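How to run a robot demonstration for visitors: the PC assembly bench
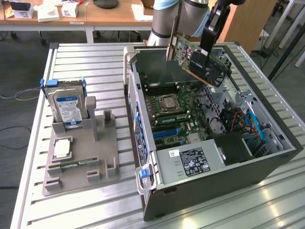 Rehema Rashidi wrote to me after reading the first version of this page and asked whether it would work for a school group as well as for grown-ups, as hers start fidgeting after ten minutes. It will, Rehema, and I have put in a few changes with your lot in mind. Keep the talking short, let them ask things while the arm is moving, and save the slow parts for the ones who want to stay behind.

For everybody else, this is how we do it at our August open day in Miltcombe. We have one bench, one arm and one old desktop computer, and people come through in small groups all afternoon. I have written it all down partly for Musyoka Muriithi, who is taking over the bench from me, and partly for anyone who has been asked to "just show the visitors something" and is now lying awake over it (I have been there!).

What you need

A robot arm with a two-finger gripper, already set up and tested by whoever normally runs it.
A desktop computer case, laid on its side with the inside facing up.
The parts you mean to fit. We put out a processor, a stick of memory, a hard disk and a graphics card.
A fixture to hold the parts. Ours is 3D-printed, with a slot or a recess for each one.
Tape for the floor, and a chair or two for people who can't stand for long.

Step 1. Set out the parts

Put each part in its own place on the fixture and push it gently until it sits properly. The arm goes to where it has been told the part will be, so a memory stick that is lying a little crooked will spoil the whole run. The hard disk stands upright in ours and is the easiest to get right. The processor wants the most care. Hold it by the edges, and please don't hand it round to the visitors first, however nicely they ask.

Step 2. Do a dry run before the doors open

Run the full sequence at low speed with the room empty, standing where you can reach the stop button. I do it twice, once watching the gripper and once watching the case, as you can't really follow both. If the case has been nudged since the last session, even by a finger's width, put it back against its marks and start again. Last year I skipped this and spent the first half hour apologising to a very patient family from Hegyi Road.

Step 3. Mark the line

Tape a line on the floor well outside the arm's reach and ask people to stay behind it. Do this even if you have a proper guard. Visitors lean in, bless them, and the smaller ones lean furthest. Elibariki Kioko stood on the line for us last time and chatted to people as they came up, and I can't recommend that enough – a friendly person works far better than a sign.

Step 4. Start with something they know

I hold up a spare part and ask who has ever opened a computer. There are always 2 or 3 hands, and usually one person who has built several and will tell you so. Let them talk for a minute. Then say what the arm is going to do, in one sentence, and set it going.

Step 5. Slow down for the graphics card

The graphics card is the part that people like best, so it is worth making the most of it. It is big enough to see from the back, with its fan and its metal bracket, and most people can tell that it has to go in straight. We have the arm stop for a moment with the card held over the open case. Use that pause. Ask which way round it should go, and how they would know if they couldn't look. Carla Chamoun likes to ask how hard they think the gripper should squeeze, and that one can keep a group going for ages.

Point out the expansion slots before the card gets anywhere near them, as the card hides a good deal once it is over the case.

Step 6. When it goes wrong

It will, at some point. Press stop, say what you think has happened, and let them watch you sort it out. Take the part from the gripper only once the arm is stopped and made safe in the way your own site requires. Then put the part back in its place on the fixture and begin that step afresh. Bakari Kaijage had a card refuse to go in on his very first group and they gave him a round of applause.

Step 7. Reset

Take the parts out by hand, check the pins and edges, and put everything back on the fixture. Leave yourself 10 minutes between groups. You will want it for the reset, and for the person who has stayed behind with one more question, and with luck for half a cup of tea.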